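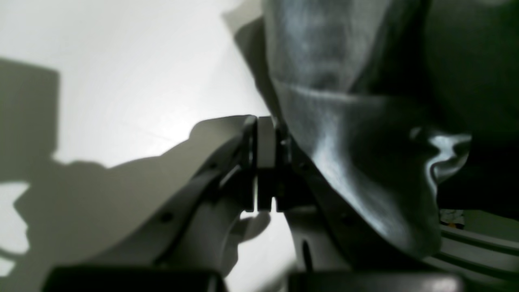
Which gripper are we on now? The Trernum, two-finger parallel type, running off the Gindham controller. The Kong is back on the shelf until we get new pads for it. Cloth is the whole test, no boxes or bottles, we did all those in April. Dark gray fabric is the hard one — the pads are narrow and the stuff bulges out way past them, so you're grabbing one small spot and hoping the rest comes along.

Why cloth?
Because the people asking us for numbers fold and sort cloth. Also cloth shows up a bad gripper fast. A box forgives you.

Trernum or Kong, which one should I get?
Depends. Short version:
Trernum — better on thin stuff, edges, single layers. Slower to close.
Kong — more squeeze, good on thick folds. Tends to grab two layers when you want one. If you only do towels get the Kong and stop reading.

How many tries did you run?
937 on the Trernum so far. Aiming for 2000 before we publish the full table. Kong got fewer, so dont compare the raw totals, use the percent column when it's up.

Do you throw out bad runs?
Only if the controller dropped out. That was 23 of them. A missed grab is a missed grab and it stays in.
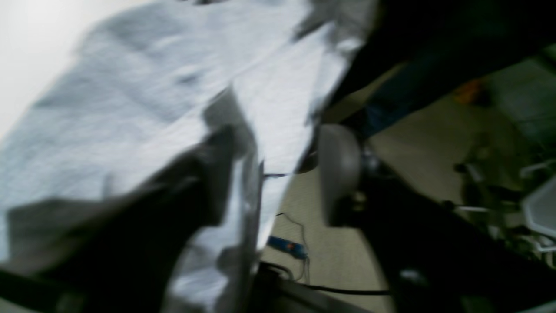

What about wrist cameras, do they keep up?
Slow moves, fine. Fast moves, you get smear, and the shutter setting matters more than the resolution does. We tried the Wongate camera on its default auto setting first and would not do that again. Set exposure by hand. Lock white balance too. Then leave it alone for the whole batch or your clips won't match.

White cloth or dark cloth, which is worse for the camera?
Both, different ways. White washes out under a strong light. Dark goes to mush in the shadows. If you have to pick one exposure, set it for the pads, not the cloth. You need to see where the tips are.

How do I check the pads line up?
Close all the way, low force, look at the seam. A thin line of light is ok for us. A wedge (wide at one end) means one finger is tilted, loosen the pad and redo it. Check again after every crash. Yes every one.

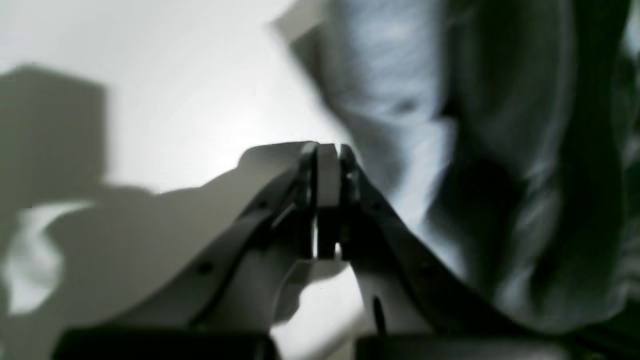 Pads together, sliver of light at the seam. Dark fabric behind.

How much force?
Start low. Setting 4 on the Gindham scale works for most shirts and thin knits. Go up one step if it slips, not three. Too much and the fabric squirts out sideways, which looks like not enough grip, so people turn it up more. Been there.

Does the controller matter?
More than I expected. Same Trernum, older controller, and the close was jerky. The Gindham lets you set a soft finish on the close. Turn that on. Menu is confusing, its under Motion and not under Tool.

Can I use my own arm?
Probably. Needs the standard bolt pattern at the wrist and a free cable run. Leave extra slack at the last joint, more than looks right. We pulled a connector out the first day.

Do I need special lighting?
No. But keep it the same. One strong lamp gives hard shadows, and the gripper's own shadow lands on the cloth. If you're using any kind of vision to find the edge, that shadow can look like an edge. Two softer lamps is better, we just havent bought the second one.
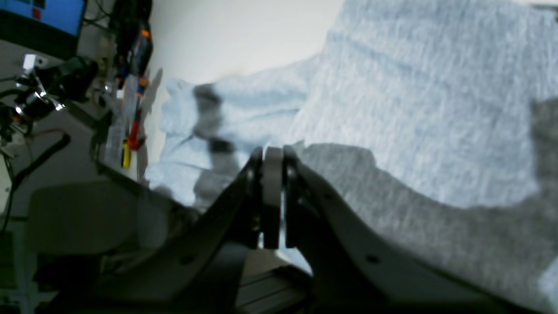 Closing in under the light blue cloth, gripper shadow on the lower right.

Are the pads replaceable?
Yes on both. Trernum pads are quicker to swap. Get a spare set when you order.

Will you test suction too?
Not this round. Most knits leak too much air for the small cups. Maybe later.

Can I get the raw clips?
Ask Kai-wen Yuen, use the contact form and put "cloth clips" in the subject. Files are big, so say which gripper and which fabric. Don't ask for all of it please.

When was this page updated?
2nd May. Percent table goes up once the Trernum runs are finished.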